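Brarness 透气洗衣篮

款号：Tomo 系列 大号
价格：¥400
颜色：白

先说我们为什么这么喜欢这只篮子。做家居收纳的人，家里多半都有三四只洗衣篮，布的塌，藤的勾毛衣，铁丝的会在浅色衣服上留印子。Tomo 用下来最让人高兴的地方特别朴素：塑料内壁摸着是顺的，毛巾、丝巾、针织衫往里一扔，掏出来也不会挂住。篮壁上一排一排的小孔一直开到下面，运动完换下来的 T 恤放一晚上，第二天掀开没有那股闷味儿（夏天住过朝西房间的朋友会懂！）。

篮口收得很圆，单手拎着从卧室走到阳台，手心不硌。我们店里的 Chenxi Kong 家里有两个上小学的孩子，她那只从去年三月用到现在，装过校服、装过积木，还装过一整套冬天的被罩，篮身没有变形。 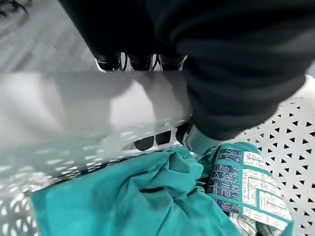
使用与搭配

白色打孔篮壁配什么颜色的衣物都好看，青绿色的布、带花纹的织物放进去，隔着小孔隐约透出一点颜色，比盖得严严实实的脏衣桶轻快多了。放在灰色地面上也很协调，白和灰本来就合得来。

装衣服的时候有个小习惯想分享：大件先铺底，小件塞在边上，袜子另外用一只网袋装好再放进去。这样倒进洗衣机的时候一翻就出来，不用弯着腰在篮底摸半天。真丝和羊毛建议单独放，别压在牛仔裤下面。

家里地方小的话，可以把它推进洗手台下面，或者卡在洗衣机和墙之间的那道缝里，买之前拿卷尺量一下。我们也见过客人拿它放瑜伽垫和毛绒玩具，效果意外地好。还有位客人一口气买了四只，按深色、浅色、毛巾、床品分开，洗衣日直接一篮一篮地端，看得我们都想回家照做。

清洁

温水加一点洗洁精，软布擦就行。孔眼里积了棉絮，用旧牙刷从里往外刷，冲干净后倒扣晾着。请不要用钢丝球，也不要长时间放在暖气片旁边。

配件（另购）

Griment 网袋，两只装，¥16
Kusuma 棉布内衬，可拆洗，¥100

内衬是米色的，四角有系带，穿过篮壁的小孔打个结就固定住了。平时洗贴身衣物比较多的话很值得配一条，脏了拆下来跟毛巾一起洗。

配送与退换

现货，下午四点前下单当天发出。篮子不能折叠，外箱会比较大，放快递柜多半放不下，请留一个方便接收的地址。收到后如果有裂口或毛边，拍张照片发给客服，我们直接换新的。内衬拆封下水后不退。

想先上手摸一摸的，门店进门左手边的架子上有样品，欢迎带一件自己的毛衣来试试勾不勾丝。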